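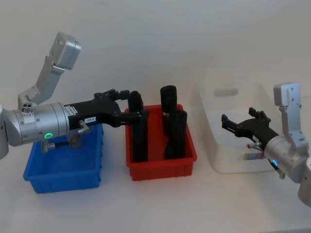
Silach Household Recycling Survey, data card

Version 3. Released Tuesday, July 24, 2018. Maintainer: Rhea Mangubat.

Contents: 1,792 rows, one per household visit, in a single CSV file. Visits took place in June in the Citbridge and Villanueva districts. 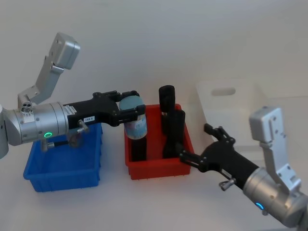 Weights are in pounds, net of the container. Blank cells mean the item was not weighed – they are not zeros. Street names were removed before release.

Known issues: 13 rows have no district code. Exclude them from district totals.
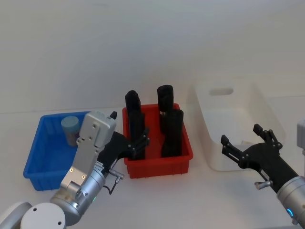 License: free for noncommercial use with credit. Send corrections to Aileen Gatchalian.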